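Category: Project Notes > Manipulation > Meeting Minutes

Grengate Manipulation Group - minutes, fruit sorting method
January 1, 2018 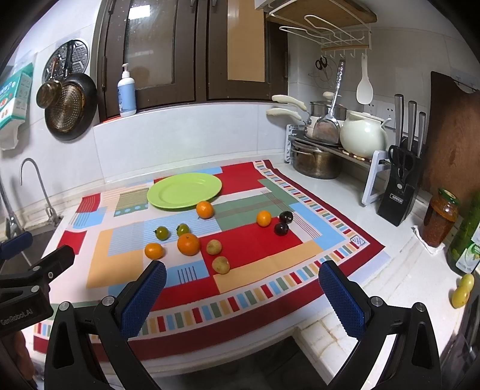

Started late, carried over item 1 from last time so we could get the ordering question done before anything else. Short meeting was promised. It wasn't short.

1. Last minutes

Accepted. One fix: the note on Muteck said the policy was trained on "all" demos. Should say all demos that passed the jaw width check. Changed in the shared copy.

Action on renaming the old folders - still open. Move to next time.

2. Where the method stands

Quick recap for the two who missed the last one. Muteck is the learning side, takes wrist view plus jaw opening and puts out short chunks of motion. Rilletum is the labeling side, cuts each demo into reach, close, carry, release. Question all winter has been whether the Rilletum cuts help the policy or just help us read the data.

Result now in: they help, but mostly on small items. Trained on 700 demos with cuts and the same 700 without. Same seeds, same training length. On citrus almost no difference. On the small fruit the version with cuts closes later and lets go cleaner. Without cuts it starts closing while still moving sideways and nudges the item off before it has it.

Discussion on why. One view: the cut at "close" gives the model a clear point where sideways motion should stop. Other view: it's only that the cut version sees more balanced batches, because we sample by segment and not by demo. Carry segments are long and swamp everything otherwise. Both could be true. Nobody at the table could rule out the second one from the runs we have.

Agreed we need the missing run: no cuts given to the model, but sampling balanced the same way. Should have been done first. Cheap to do.

ACTION - balanced sampling run, no segment input. Before next meeting.

3. Mixed sizes on one cloth

Long item. Some of us want each demo to use one kind of fruit. Others want the mix, as now, with big orange and small stuff all out together.

For mixed: jaw width changes from pick to pick, so the model can't learn one opening and stick with it. Also closer to what anyone would want the thing for.

For single: much easier to see what went wrong. With the mix, a bad pick might be size, color, neighbor too close, or the cloth.

Settled on mixed for training, single for a small test set. Test set is 20 layouts, fixed, drawn on paper and laid out by hand against the drawing. Not to be used for training by anyone for any reason. This was said twice, so it is minuted.

Point raised on fruit that touches. When two small round ones sit side by side the fingers have to come in from the ends or push between. Demonstrators do it differently, one always parts them first with a fingertip, others go over the top. The policy averages and does neither. Agreed to write down one approach: come in across the pair, not along it, and take the nearer one first. Add it to the demonstrator sheet.

ACTION - demonstrator sheet, touching fruit section. One paragraph, not a page.

4. Patterned cloth

Asked again whether the busy cloth is hurting us. Concern is that colored blocks near the color of the fruit pull the reach off target. Orange on red was the one people worried about, also pale fruit on the paler patches.

Compared reach error over plain backgrounds and over the pattern, from the held back demos only. Error is worse on the pattern early in the reach, then comes together near the end when the item fills more of the view. So the pattern costs time more than it costs picks. Path is wobblier. Final grasp point nearly the same.

Suggestion to drop the pattern. Not agreed. A policy that only works on a white counter isn't worth much and we'd be back here in a few months asking why it fails on someone's table. Keep the pattern, add more cloths. Turn the cloth between sessions so the same block isn't always under the same spot.

Somebody asked if the model could be using the border as a ruler to find the plate. Possible. Easy test - move the plate and leave the cloth, then move the cloth and leave the plate. Added to the list under item 8.

5. Release onto the plate

Release is the weak step. Round fruit, flat-ish plate, no lip to speak of. If the fingers open high the fruit rolls. If they go too low the tip touches the plate and the estimate of jaw width jumps.

Current rule in the labels: release starts when the jaws begin to open. Proposal is to start it earlier, when the downward motion slows, so the slowing is part of the release and gets learned with it. Tried on a small batch by relabeling only, no new demos. Lower drops, fewer rolled off. Small batch, so no number goes in the minutes until it's been run on the full set.

Relabeling can be scripted. Threshold for "slows" needs care, demonstrators pause at odd moments. Anything that pauses over the cloth and not over the plate should be left out of the rule.

ACTION - script the relabel, hand check a sample, report.

Short side talk on opening speed. Fast opening flicks the small ones, the pads grip and then let go unevenly. Slow opening is better but demonstrators get bored and speed up toward the end of a session. Session length to be capped. No figure agreed, try shorter and see.

6. Aranda comparison

Aranda is the older scripted pipeline - find item, compute grasp, go. Kept as baseline. On single well spaced fruit it still beats the learned policy on time and is about level on picks. On touching pairs it's poor, it computes a grasp for the pair as one object.

Agreed we report this as it is. No leaving out the easy cases because they make the baseline look good. Table in the write up gets both columns, spaced and touching, and a line for each size.

There was a wish to tune Aranda so it splits pairs. Fair point, a baseline nobody has touched in ages is a soft target. Limit: 2 working days on it, then freeze whatever it is. Not more, or it becomes its own project.

ACTION - Aranda pair splitting, time boxed, then freeze and tag.

7. Demo quality check

Jaw width check throws out demos where the recorded opening disagrees with the view. Went through the last lot by hand. 13 were thrown out, most of them right to throw out. A few were fine and were dropped becuase the fruit is softer than the check expects, so the jaws end up narrower than the item looks.

Options: loosen for everything, or loosen by fruit type. By type means someone has to enter the type. Went with loosen for everything by a small amount and then look again. If bad ones start getting through go back to by type.

Also: time sync. Jaw signal and view drift a little over a long session. Fine at the start, noticeable by the end. Restart recording between layouts, don't leave it running. Add to sheet, near the top where people will read it.

8. Tests still owed

- balanced sampling run (item 2)
- plate moved / cloth moved (item 4)
- relabel on full set (item 5)
- same layout, different demonstrator, to see how much spread is us
- finger pads, new against worn. Someone thinks worn pads explain the late slips. No data either way

Order as listed. Pads last unless slips get worse.

9. Write up

Target is a draft in March. Method section can be started now, doesn't depend on the open runs. Results section waits for item 2 at least, the main claim leans on it. If the balanced run matches the cut version then the claim changes from "segments help" to "balanced segments in the batch help" and the title has to go too. Everyone ok with that.

Figures: one of the layout, one of reach error over time, one of release height before and after relabel. Keep plots plain. Same colors for the same method all through, last time we swapped two and got asked about it.

Failure section stays in. Touching pairs, rolling at release, early closing. Describe each one and how often, with the runs linked.

10. Any other business

Fruit goes soft over a run of sessions and changes the grasp. Replace between sessions, and write the date on the log when you do. Plastic fruit was suggested again, turned down again - too light, surface is wrong, rolls differently. Could be ok for practice by new demonstrators.

Storage nearly full. Old trial recordings from before the jaw check can go once the folder renaming is done, see item 1. Don't delete before that.

Naming: please stop calling the segment files "final". Use the run tag.

Next meeting when the balanced run is in. Bring plots, not screenshots of plots.

Grengate Manipulation Group | Contact | Back to top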